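2020-01-23 – Recogida de demostraciones en simulación, tarea de agarre

Lanzada la tanda con el guion de Marciniak. Objetivo: 800 episodios, un solo bloque verde, posición y giro aleatorios sobre el plano. Límite de 80 pasos por episodio, acciones guardadas a 10 Hz.

Revisados los registros de ayer. Hay 62 episodios con la pinza cerrando antes de terminar el descenso – el umbral de altura estaba en el marco de la muñeca y no en el de las yemas. Corregido en la configuración. Los episodios malos quedan en carpeta aparte, sin borrar; Cillian los quiere como negativos para el clasificador de éxito.

Pendiente: el muestreo del giro favorece las diagonales. Mirar la semilla antes de relanzar. 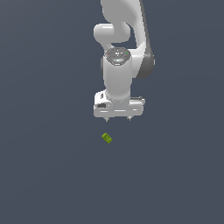
El estado inicial se guarda ahora con la pinza abierta y la pose completa del bloque, para poder repetir un episodio sin volver a muestrear. Falta hacer lo mismo con la iluminación. Copia de los datos en Relix, directorio bornov_02. Mac Giolla valida el formato antes de entrenar.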